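The Slow Business of Teaching a Machine to Tidy Up

Last updated: December
214 shares | 37 comments

Laimutė Dambrauskienė has heard the pitch for a household robot so often that she can recite it with the pauses in. It will fold, it will fetch, it will put the toys away while you sleep. She has been soldering and filing in shared workshops most of her adult life, and she would like to see one put away a bracelet.

That is more or less what the Plikton build sets out to do, on the cheap. Two people, a shared bench at Nic Giolla and a pile of printed parts. Conall Moriarty drew the fingers. Revathi Kamath writes the software and pays for most of the screws. Their idea is a familiar one by now: have a person do the chore with a hand-held gripper, record it from the gripper's point of view, and let the machine learn from the recordings. The arm comes later. In Plikton's case the arm is still a line on a shopping list.

I went in doubtful and came out much the same, though I liked them both. Moriarty can talk for an hour on finger pads. The early ones were hard plastic and shot beads across the room. The ones he likes now are soft and ribbed, and he replaces them often, because grit gets into the grooves and the grip goes.

The chores are done on a real bed with real clutter. Kamath insisted on that after 10 evenings of picking wooden blocks off a clean workbench, which taught the software a great deal about wooden blocks.

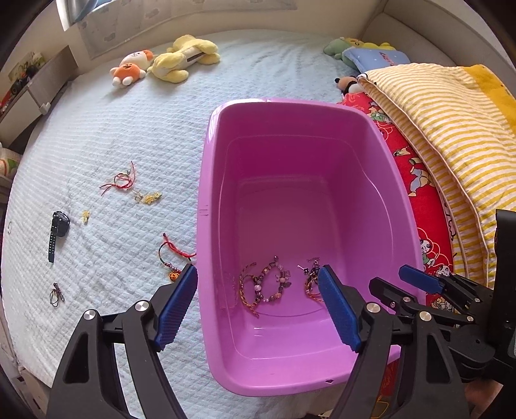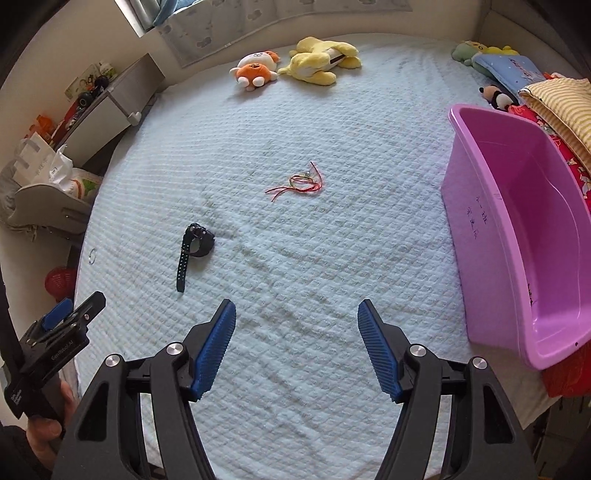 Watch, cords and plush toys share the bed with the tub. In the first picture, three bracelets lie inside it.

A bracelet is a mean thing to ask a machine to handle. It has no fixed shape. Pinch a cord by the tassel and the rest swings wherever it likes. A watch is easier until the strap twists. Moriarty says the pads cope with most of it, and I believe him, but a pad with a human wrist behind it has a large advantage. The person feels the slip and corrects without thinking. Whether any of that survives in a recording is the question, and Kamath's answer was that they need more recordings.

They have 1503 so far. She throws out plenty for fumbles and bad light, and the model she trained on the rest, nicknamed Silix, can guess where a hand ought to go next. Guessing is as far as it gets. I asked what it does with a ring on a quilt. "Ignores it," she said.

Selim Akgül, who keeps the printers going at Nic Giolla, thinks the hobby crowd will get there before the companies do. Dambrauskienė thinks they will get very good at grippers. I am with her. The joints are neat work and I would happily own a pair for reaching behind the dryer.

Moriarty is now on version 9 of the finger linkage. The arm is due to be ordered in spring, if Kamath can find one she can afford.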